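Parallel jaws, week two

Friday, July 24, 2020

I said in May that I would stop buying grippers until I had properly compared the ones I own. This week I finally sat down to it. The two on the bench are the Dritus parallel jaw and the older Dadley, which I have been using since I started with arms at all.

The test is the same for both. Pick up the banana, put it in the bowl, 40 tries with each gripper, same arm, same speed setting. I write down every drop and every time the fingers close on nothing.
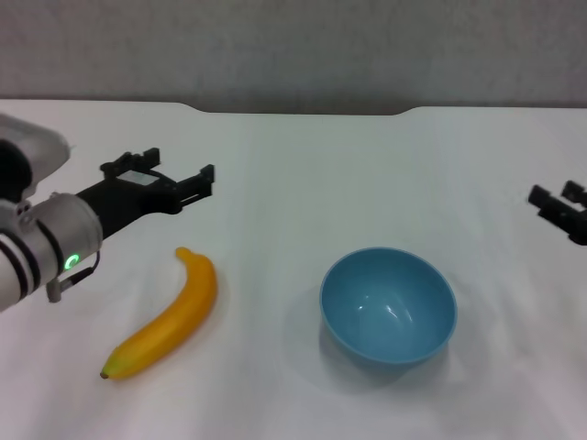
Left arm over the banana, fingers open.

The Dritus dropped it 8 times out of 40. The Dadley dropped it 18 times. I expected a difference but not one that big. Most of the Dadley misses came when the approach was along the curve of the banana instead of across it. The fingers close fine, then the thing rolls out on the lift. Going across the middle, both of them do well and I wouldn't pay extra for either.

The Dritus is slower to close, and I don't like its software. The settings page forgets the force limit when the controller restarts, so I now set it in my own startup script. The Dadley has never done that to me.

I also spent an evening on the wrist camera. I wanted to know how much of the approach it sees by itself, with the overhead view turned off. Not a lot, at some arm angles. You get a plain pale surface, an edge, and a blurry gray background — nothing to match against. I'm going to try a wider lens from Mnguni before I give up on it.

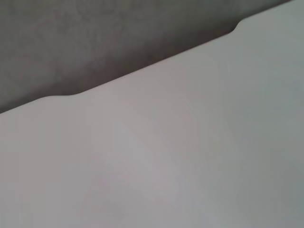
Kagiso Moodley wrote in to say that I should run the wrist camera only for the last part of the reach and let the overhead one handle everything before that. Switching between the two took an afternoon to set up on a Brilinbridge controller, and the handover needs a short pause or the arm jerks. I have the same controller, so that goes on the list for next week, along with rubber pads for the Dadley fingers.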